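Vinditz > Hand-held kits > Allia Pair

Allia Pair
Hand-held gripper set for recording two-handed demonstrations
Item no. 432
In stock
Page updated January 2024

The Allia Pair is two grippers with no robot attached. You hold one in each hand, you do the job you'd like a robot arm to do some day, and the kit writes down where the grippers went and how far the fingers were open. Then you do it again. The first dozen takes are quite good fun.

We sell it to labs, integrators and small teams who have two arms on a bench and no patience left for steering them by joystick. People are very good at opening drawers with their own hands. They are slow and bad-tempered at opening drawers through a pair of leader arms, and we have the recordings from our own office to show it. The Allia lets them use their hands, more or less, while keeping the same fingers the arm will have later on.

What's in the case

Two Allia grippers, left and right, with marker cubes fitted
Two charging leads
Spare fingertips, one full set
A printed calibration card (please don't fold it)
Wrist loops, which everybody leaves in the case until the first drop
Hex key for the fingers
Quick start sheet, one page, both sides

A head camera is sold separately, and so is the recording box. If you already own a camera you like, the software will probably like it too. There's a list on the Downloads page, and Declan Kavanagh keeps it up to date in the sense that he adds to it when someone complains.

How it works

Each gripper carries a cube printed with square black-and-white markers. The camera you wear sees the cubes, and the software works out the position and angle of each gripper from whichever faces are in view. Because the markers go around the cube, you can turn your wrist a fair way before tracking gets shaky. You can still defeat it. Reach behind a door, or hide one cube behind the other, and you'll get a gap in the recording with a polite yellow bar on it.

Finger opening is measured inside the gripper itself, so it carries on through those gaps. A squeeze of the trigger closes the fingers and letting go opens them. There is a spring. It is a firm spring, and after a long morning you will have opinions about it.

A small light on each gripper tells you how things stand. Green means it's connected and happy. Amber means low battery. Red means stop what you're doing and look at the screen, which will tell you something slightly more useful than red.

Fingers

Standard fingers are dark gray and tapered, with a rubbery inner face. We settled on the taper after trying wide, flat ones that were lovely for boxes and hopeless for anything lying flat on a surface. The narrow tips get under pens, cable ends, cutlery, box knives, and the edge of a sheet of card if you're patient.

They come off with two screws. The same fingers bolt to the Quinlan arm adapter and to most parallel grippers with our plate on them, so the thing that did the demonstration and the thing that copies it touch the world in the same way. We'd push this point harder than any other on the page. A policy trained on one shape of finger and run on another shape spends its days just missing things.

Setting up

1. Charge both grippers. A full charge takes as long as lunch.

2. Put the head camera on and look down at your hands. Both cubes should be outlined on the screen. If one isn't, you are standing under the worst light in the building, so move.

3. Hold the calibration card flat and bring each gripper to the printed cross when told. The software beeps twice. It beeps once if you rushed it.

4. Open and close both sets of fingers all the way. Do this every session, including the sessions where you're sure you don't need to.

5. Record one throwaway take and play it back before you record anything you care about. Peadar Mac Suibhne, who does our phone support, would like this step printed larger.

What it's good at

Kitchen and office chores, mostly. Drawers, lids, sorting, packing, handing an object from one side to the other, holding a box still with the left while the right does something clever. Jobs in real rooms with real furniture and people walking about in the background doing their own work. Since nothing is bolted down, moving to a new room means walking to it, and variety in the surroundings is cheap to come by. Ten takes at ten desks will generally do you more good than a hundred at the one desk you've tidied.

Drawers deserve a word, as they're what most buyers try first. Pull slowly. Come at the handle edge with the fingers already partly open. Leave a beat before reaching in, so the take has a clean break between opening and picking up, and your labeling person will think kindly of you. If the drawer holds something with a blade, lock the blade away before you begin. The Allia's fingers can't be cut in any way that hurts. Yours are right behind them.

What it's bad at

Force. The Allia records opening and position, and has no idea how hard you were pressing. If your task depends on pushing a stiff plug home, you want the Wernevitz wrist, which measures that and costs what you'd expect.

Anything heavy. You can lift a full kettle with it. The robot arm you have in mind may not be able to, and the recording won't warn you.

Speed. Most people move too fast for the first hour. The software has a pace meter in the corner of the screen, and our newest hires all ask how to switch it off. (Settings, Display, Pace.)

Mirrors and glossy black counters. The software finds a second cube in there and gets interested in it.

Specifications

Maximum finger opening: 90 mm
Weight, each gripper, with standard fingers and cube: 450 g
Hand: left and right, not interchangeable, labeled on the grip
Tracking: printed markers on cube, any supported camera
Opening sensor: built in
Charging: USB-C
Connection: wireless to recording box, or by cable
Warranty: 3 years, fingertips excluded
Software: included, with updates for as long as the warranty runs

The weight is the number people skip and then write to us about. It's light for a tool and less light for something you hold out in front of you all afternoon. Swap operators, take breaks, and lower your arms between takes. The recording pauses by itself when both grippers hang still, so there's no need to stand there like a scarecrow while somebody resets the table.

From people who bought it

"Bought one pair in July and a second pair before the first had a scratch on it. The calibration is quick. The spring is too stiff for my hands and I said so, and they sent the softer one without arguing."
Dymphna Gilmartin

"Does what it says. The case is nicer than it needs to be. I would trade some of the case for a longer cable."
Eamon Ní Bhriain

"We lost a week to a cube mounted back to front. Our fault entirely, though a little arrow wouldn't kill them."
Nuala Moriarty

There is now a little arrow.

Care

Wipe the marker cubes with a dry cloth. Don't use cleaning sprays, since they take the print off by degrees and the tracking gets worse so slowly that you'll blame the camera. A scratched face can be replaced on its own. Coffee on a cube counts as wear and tear, and we've had that conversation before.

Store the grippers with the fingers open. Leaving them squeezed shut in the case tires the spring and puts a flat spot in the tips.

Extras

Soft spring kit
Fingertip sets: standard, long, and ribbed for slippery things
Replacement cube faces, sold by the side
Quinlan arm adapter plate
Wernevitz force wrist
Second operator pack, with a spare camera strap for people who object to sharing

In use

Office task, drawer open beside the desk, yellow utility knife inside. Standard fingers on both hands, green lights on both grippers.
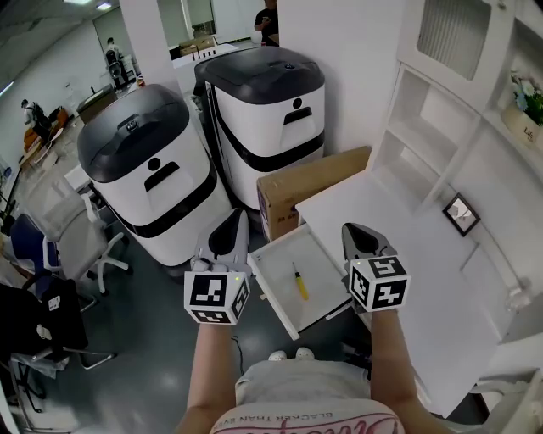 Ordering and returns

Add the Allia Pair to your basket or ask for a written quote if your purchasing department prefers paper. Prices are shown once you choose a country, and shipping is added at the next step. Left and right grippers can also be bought singly, mainly by people who have dropped one.

You may return an unused kit in its case within the return period printed on your invoice. A used kit can come back too, less the cost of fresh fingertips and cube faces. Please delete your recordings from the box first. We don't want to watch them, and we've seen plenty of drawers.

For a loan kit, write to sales with the job you have in mind and the arms you plan to run it on. Loan kits go out with the soft spring fitted.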